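4.2 What counts as put away

Tidying guides tend to treat the bed as a surface to be cleared. We doubt that this tells us much about how people keep their rooms. Of the 107 bedrooms in the Prurnton set, 62 had clothing on the bed while folding was under way, and earlier work would score every one of them as untidy. The score takes no account of how the clothing lies or what is lying next to it. 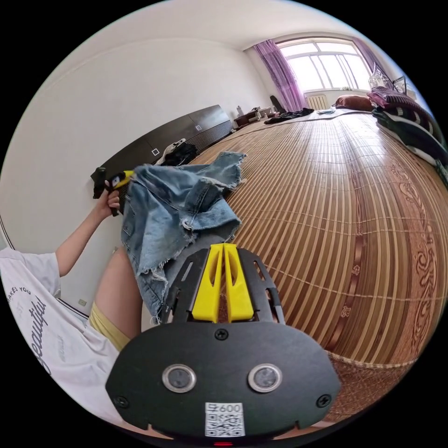

Kumudini Bepari and Stelios Zervas
Prurnton Household Study, 6 February 2022

Figure 2. Bed with a woven bamboo sleeping mat, folded bedding along one edge and denim shorts not yet folded.

The room in Figure 2 shows the problem. The striped bedding is folded and stacked, with a pink and maroon blanket on top, while a dark garment lies crumpled on the same mat. More clothes are piled on the headboard cabinet. Is that pile stored, or waiting? The Previco checklist says waiting, and gives no grounds for it. We are not convinced that a coder can tell from a single view.

The shorts raise a smaller point. Their hems are frayed and ripped, and two of our coders marked them as worn out - a judgment about fashion, in our opinion, and no help in sorting laundry. We dropped the "condition" item in January and have not missed it. The "location" item stays for now, though we place little weight on it.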